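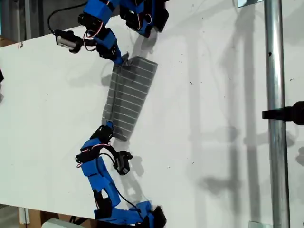

What does a phone keyboard app do with the words it learns from you?

In Asura's case they go into a word list kept on the phone. The list holds up to 4000 entries, and you can read it, edit it or wipe it from the settings menu. Nothing is sent away unless you switch on backup, and that is off when the app is first installed.

Home | Reviews | Guides | Visits | Contact

Search this site Go

Visit report: the Bitport open day
Posted Aug 15, 2025
Print this page | E-mail to a friend

I get more letters about autocorrect than about anything else on this site, so when Bitport opened its office to the public I put my name down. Bitport makes the Asura keyboard for phones and tablets. The office is on the upper floors of the Aguirre building, a short walk from the station, over a shop that sells bathroom fittings. The entrance is round the side. The map on the invitation shows it at the front and a good many of us went there first.

You sign in at the desk, get a paper badge and are put into a group. Mine was taken round by Rocío Becerra, who runs the language team. She has been at the firm from the beginning and did most of the early Spanish word list herself, at home, from newspapers and football reports. She said the football reports gave it an odd slant, and for a long while it was keen to offer "penalty" after almost any word starting with "pen".

The language room

Most of the tour was spent with the language team. Their job is to decide what the keyboard suggests, what it corrects without asking and what it leaves alone. I had supposed that this was all done by computer now. A large part of it is, but there is also a spreadsheet, and people argue over it.

The part I found most useful was on names. Asura keeps a separate list of words it must never change, however unlikely they look. Names go in there along with medicines, place names and common short forms used in messages. Until last year the list was the same for everybody. Now it depends on which languages you have turned on. If you type in English and Welsh you get both sets, and the keyboard should stop "correcting" Welsh towns into English nouns.

We were shown how a complaint is handled. A user presses and holds a wrong suggestion, picks "report", and the word goes into a queue with the word before it and the word after it, nothing more. The user sees exactly what will be sent and has to agree. There were 309 reports in the queue on the day we came. Becerra took one from the top. It came from someone who wanted "its" left alone and kept getting "it's". She said this one can't be fixed to please everyone. The keyboard looks at the next word to choose between them, but many people stop typing and look up before the next word is there, and by then it has already guessed.

Somebody in our group asked why the keyboard didn't just wait. It does, if you go to Settings, Typing, Correct later. It is off by default. I have since turned it on and I prefer it, although it is strange at first to see a word change behind you.

Layouts

Across the corridor is the layouts team, which is Xóchitl Cárdenas and a couple of colleagues. They look after where the keys are, how large they are and what comes up when you hold one down. She had printed the long-press menus for each accented letter on cards and let us sort them into the order we thought best. Our group put é before è and left the rest more or less as it was. Every group does that, she said, unless there is an Italian speaker in it.

She talked about the space bar for some time. On small phones it gets squeezed by the comma, the full stop, the language key and the emoji key. Bitport tried taking the language key away and having people slide along the space bar to change language instead. It tested well in the office. Outside, people who had only one language never noticed, and people who had several changed language by accident when they were in a hurry. The key came back in the next version, with the slide kept as an option.

One-handed mode is being redone. At present it pushes the whole keyboard to one side and leaves a blank strip. The new one keeps the outer keys at full size and narrows those nearest the thumb. I tried it on one of their phones and made more mistakes than usual, but I'd want a week with it before saying anything firm. It is planned for April.

The phone cupboard

At the end of the corridor there is a cupboard with the test phones, 201 of them according to the sheet taped inside the door. Each new version of the app is put on all of them before release. Many are old. A few had cracked screens, and these are kept because plenty of users have cracked screens too and the team wants to know how touch behaves near the damage. The phones are kept on charge, and the cupboard is warm enough that someone had left a pair of gloves on top of it to dry.

The oldest models will lose support next year. I asked which ones and was told a list will go on the website. People on old phones will keep the version they have but won't get new word lists.

Hostero

There was a short talk after the tour about Hostero, the service Bitport uses for its optional backup. This was the weakest part of the day. The slides were meant for business customers and went into contracts and storage regions. What I wanted to know was simpler: if I lose my phone, what do I get back? I asked at the end. You get your learned words, your shortcuts and your layout settings. You do not get the clipboard history, which is never backed up. You need the recovery phrase that was shown when you turned backup on, and if you didn't write it down, the backup is of no use to you or to them. I suspect that covers a good many people. Version 2 of the backup screen will ask you to type the phrase back in before it lets you carry on, and I think that will help.

Practical points

The open day is free but you have to book. There is a lift, but it stops a floor short of the layouts team, so ask at the desk if you can't manage stairs and they will bring the cards down to you. Tea and coffee were provided. Lunch was not, though the invitation could be read as saying it was. Photographs are allowed everywhere except in the language room, where there are user reports on the screens.

The groups were a little too big for the corridor. At the back I missed part of what was said about swipe typing, so I can't report on it properly. I gather that it uses the same word list as ordinary typing, and that if swiping gives you poor results the first thing to try is clearing out misspelt words you once accepted by mistake. I did this on my own phone that evening. There were several versions of my own street name in there, only one of them right.

To clear yours: open Settings, then Dictionary, then Learned words. Sort by "least used" and work down. Hold a word to select it, tap any others you want gone, and press the bin. The change takes effect straight away in Asura. Other keyboards have something similar, usually under Personal dictionary.

I have asked Bitport for the date of the next open day and will add it to the Visits page when they reply.

Print this page | E-mail to a friend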